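Brimov Open Day: Notes on Benches, Tools and Small-Parts Storage

Sunday, May 11, 2025

The Brimov building opened its ground floor to visitors between ten and four. Entry was free, but a timed ticket was needed for the workshop side. I went for the storage and bench layouts, having spent much of last September refitting a small repair room of my own. These notes cover those subjects and leave out the talks, which I did not attend.

Access and layout

The entrance is on the yard side, past the loading doors. Parking is limited and the marked bays had gone by half past ten. Tickets were checked at a desk inside the lobby, and visitors were sent round in groups of 31. That is too many for the first corridor, which narrows at the fire door, but the groups spread out once inside.

The route ran clockwise: goods in, stores, bench area, packing, and back to the lobby. A floor plan was available on a single sheet. It showed the stores as one room, although a partition now divides it in 2, with the entrance to the second half at the far end. Several people missed it. Allow 42 minutes for the full circuit at the pace set by the guides, or longer if you intend to read the labels.

Stores

The first half of the stores holds stock in cartons on fixed shelving. Shelf spacing is generous at the bottom and tight at the top, so the heavy cartons can be slid out without tilting. Labels are on the shelf edge and repeated on the carton. The numbering runs down each bay before moving to the next, and I found this slower to follow than numbering along the row.

The second half holds loose parts in pull-out trays supplied by Drollska. The trays have a raised lip at the back, which stops them leaving the runner when pulled fully forward. The runners were stiff on the lower levels. A guide said they are cleaned twice a year and that grit from the yard is the usual cause.

Bench area

The part I had come for was the work surfaces. A speckled top was in use, light in colour, with hand tools set out on it as a group. Pale tops have a practical advantage for this kind of work, in that a dropped screw or a dark washer can be found quickly. A strong pattern would lose that advantage, but a fine speckle does not seem to interfere. My own bench is dark green and I have regretted it since the first week.

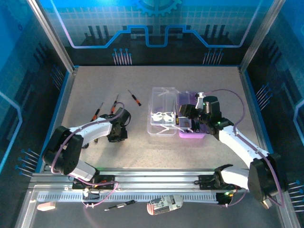

Tool storage at Brimov follows a simple rule: anything used daily stays within reach of the surface, and anything used less often goes back to the stores at the end of the shift. Wall boards with painted outlines were tried and given up. The guide's explanation was that tools were replaced with slightly different models and the outlines stopped matching. They now use shallow drawers lined with foam, cut to general sizes. I looked in three of these. The foam had worn at the corners but still held the tools apart.

Lighting over the benches is on a separate circuit from the room lights. It was bright enough for fine work, with some glare from glossy items. Anyone storing parts in clear plastic should consider where the lamps are placed, as reflections on a lid can hide what is underneath.

Small-parts boxes

Portable boxes were the last subject on the bench side. The Grakmont catalogue on the reading table listed several sizes, and Yagi had a short leaflet on lid fittings. Neither gave a load rating for the handles, an omission I would want corrected before buying in quantity.

Three points are worth checking on any box of this type. The handle should fold down flat, or the boxes will not stack. The corners should be rounded on the inside as well as the outside, or small parts will lodge there. The clear section should extend down the sides, so that the contents can be checked while the box is on a shelf at eye level. A coloured lower section is useful for sorting by job, provided the colours are agreed beforehand and kept to.

A box carried by its handle does not keep its contents evenly spread. Undivided boxes are suitable for one kind of part, or for a kit that will be emptied out in full at each use. For mixed fixings I would still choose fixed compartments.
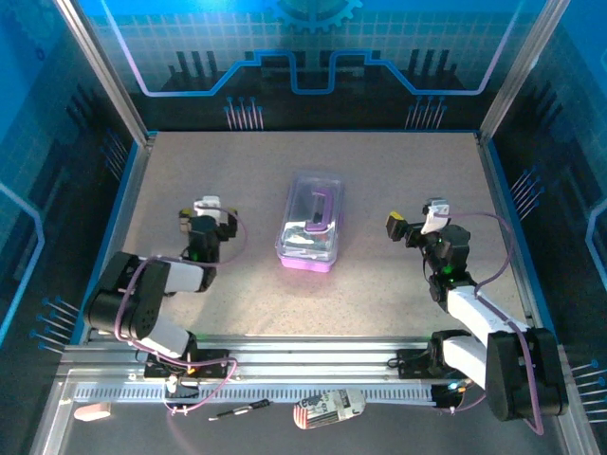
Is a clear box better than a solid one for small parts?
For parts handled every day, a clear box saves opening the lid to check the contents. For long storage a solid box with a good label does the same job, and it keeps light off rubber and some plastics.

Packing and exit

The packing room was shown from the doorway only. Paper is kept on rolls at the end of each table and tape on weighted stands. The scales sit on a separate table with its own feet on the concrete, to keep vibration out of the reading.

Tea was served in the lobby for nearly 2 hours after midday and then cleared. The toilets are on the same level as the tour route. The floor is level throughout, apart from a low ramp between the stores and the bench area, and the ramp has a handrail on the left side only.

The floor plan sheet can be kept. Catalogues from the reading table had to be left behind, so bring a notebook for part numbers.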